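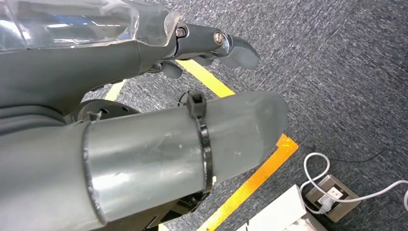 Gray carpet and clear plastic sheet.

MITACH RELEASES GRUMASANCE 936 CARPET ADHESIVE FOR OCCUPIED BUILDINGS

PONCE, February 1999 - Mitach Floor Products has begun shipping Grumasance 936, a water-based adhesive for direct glue-down carpet in offices, classrooms and other commercial rooms. It replaces the company's solvent-based grade, which will stay on the price list until current stock is sold.

Grumasance 936 is a latex adhesive, off-white in the pail and translucent when cured. It is applied by notched trowel to concrete, plywood underlayment and existing vinyl tile that is firmly bonded and free of wax. It is approved by Mitach for carpet with woven, jute or synthetic secondary backing. It is not approved for vinyl-backed carpet, which can draw plasticizer into the adhesive film and soften it over time. Installers working with vinyl-backed goods should continue to use the company's Mellden line.

The product was developed for work done in buildings that remain in use. Solvent adhesives generally require the work area to be cleared and vented before occupants can return, and many owners now write low-odor materials into their specifications.

"The chemistry was not the hard part. Water-based adhesives have been sold for years," said Larysa Marchuk, product manager for adhesives at Mitach. "What contractors kept telling us was that the early grab was poor. The seams would creep before the adhesive set, and someone had to go back and reset them. We spent most of the program on the first hour after the carpet goes down."

Early grab was raised by changing the tackifying resin and increasing the solids content. The higher solids also shorten the open time, and crews used to the older product should spread smaller areas. In a room at normal indoor temperature and humidity, carpet should be laid into the adhesive while it is still wet but has begun to string when touched. Cold slabs and damp air lengthen the wait. The floor should be kept clear of heavy furniture and rolling loads for 2 days.

Before release, the adhesive was used on more than 80 commercial jobs by contractors who agreed to report on spread rate, seam behavior and cleanup. The last of these reports was received in January. Two changes were made as a result. The viscosity was raised slightly so that trowel ridges hold their shape, and the pail lid was changed to a type that can be resealed on site.

"We used it in corridors where we could only get in after the tenants had left," said Tiburcio Quintero, an installation contractor who took part in the site program. "It spreads heavier than what my crew was used to, and you need a clean trowel. Wet spots wiped up with water. Once it is dry you need a scraper."

Substrate preparation is unchanged from the earlier grade. Concrete must be dry, sound and free of curing compounds, paint and old adhesive residue. A moisture test is required on all slabs on or below grade, and results must be kept with the job records for any warranty claim. Patching compounds must be cement-based. Gypsum patches must be primed.

Grumasance 936 must be protected from freezing in transport and storage. Pails that have been frozen should not be used, even if the contents appear smooth after stirring. Unopened pails have a shelf life of one year from the date of manufacture, which is stamped on the lid.

The adhesive is sold in three pail sizes through existing Mitach distributors. Sample quantities for bond testing with a particular carpet are available to mills and specifiers on request. A revised installation guide, including a trowel notch chart and a table of approved backings, is packed with each pallet and can be mailed separately.

Technical questions: Sinan Sarıgül, Technical Service, Mitach Floor Products
Press contact: Noemí Arellano, Mitach Floor Products, Ponce

Mitach Floor Products makes adhesives, primers and patching compounds for the commercial flooring trade. Its products are sold under the Grumasance and Mellden names.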